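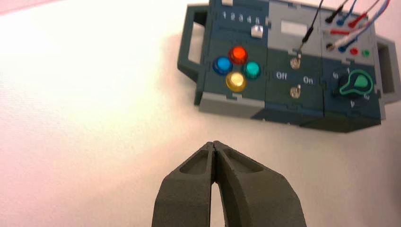 Why does a task board need more than one kind of control? A button, a slider and a toggle switch each ask for a different movement, and skill with one says little about skill with the others.

The board used in this study is a portable box with a carrying handle at each end. Four round push buttons, colored blue, red-orange, yellow and green, sit close together on the left part. A slider runs along a strip numbered 1 to 5, and the panel to the right of the buttons holds a small display window. The 2 toggle switches are short metal levers, and the lower one is labeled Off and On.

We chose this layout over the flat Tuniveck panel used in our earlier work. That panel had only buttons, and scores on it bunched near the top of the scale. The Presham protocol was kept for timing and scoring – one point per control set correctly, with no credit for a partial slide. Each session had 14 trials, and the full set came to 1,356 trials after incomplete sessions were removed.

The board was placed at an angle on a pale surface enclosed by plain light walls (Figure 1). It was not fastened down. A board that shifts when pressed is closer to ordinary household use, and the Sormont scale already allows for small changes in position between trials.

Figure 1. The task board on the work surface, with the four push buttons on the left part of its top face. 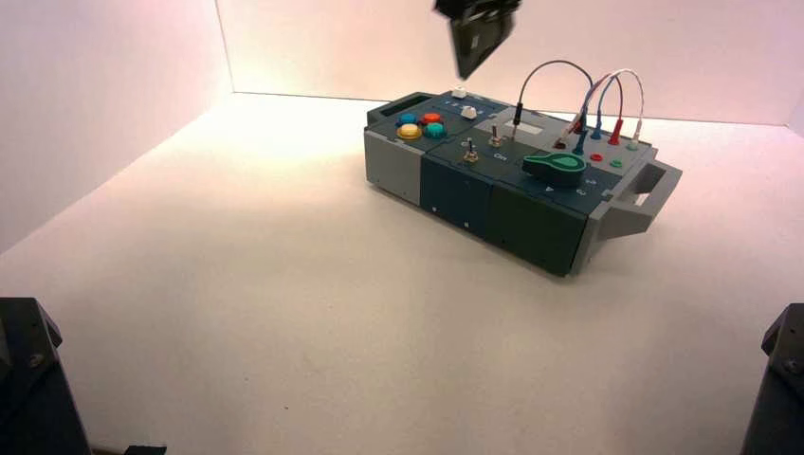
3.2 Scoring of slider and switch trials

Slider trials were scored by the final position of the knob against the printed numbers.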